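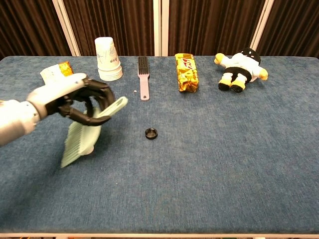
Omprakash Maurya wrote to us that he grinds wheat in his Vomby every morning before breakfast, and that his only complaint is the hopper, which he would like to be bigger. We have answered him that a bigger hopper is in preparation, and the details are further down this page.

Vomby Table Grain Mill
Made by Urquijo
Article 441

The Vomby is a mill for the home kitchen. It grinds wheat, rye, spelt, barley, rice and dry corn between two stones, and you can choose the flour from very fine to coarse. It is suitable for a household which bakes bread two or three times in the week. For a bakery or a school kitchen we advise the Drumstead, which has its own page.

Technical data
Hopper: 900 g of wheat
Fine flour: 200 g per minute
Settings: 16, with a click at each one
Housing: beech, oiled
Stones: ceramic and corundum
Color: natural

How to set the mill
Turn the ring to the right for finer flour and to the left for coarser. Please make the change to a finer setting only when the motor is running. If you hear the stones touching each other with an empty hopper, go back one click. Many customers ask us which setting is right for a normal wheat bread. We use the third for bread, the first for cakes, and the eleventh for porridge, but the grain is different from one harvest to the next and you should try it yourself.

What must not go in
Oily seeds such as flax, sesame and poppy will close the surface of the stones. The same is valid for coffee. Grain that has been stored in a damp place makes a gray film on the stones, and then the flour comes out slowly and warm. In this case grind two handfuls of dry rice at a coarse setting and throw this flour away.

Cleaning
Pull out the plug. Turn the ring fully to the left, lift off the hopper and take out the upper stone. Sweep the chamber with a dry brush that has long and soft bristles. Do not use water, and do not blow into the chamber with your face near. The outside can be wiped with a cloth which is only a little damp, and once in the year it may receive a thin coat of linseed oil.

Hopper extension
The extension will fit all Vomby mills, also the older ones with the round switch. It sits on the present hopper and needs no screws. Delivery is planned from January. It can be ordered already now, and we will send the invoice together with the parcel.

In the box
Mill, lid, upper stone (mounted), instruction booklet, a linen sack for flour. The Pokum flaker attachment is sold separately and can be mounted by the customer without tools.

Spare stones are kept in stock as a pair. Please write the number from the underside of your mill when you order them.

Page last changed: 11 October 2020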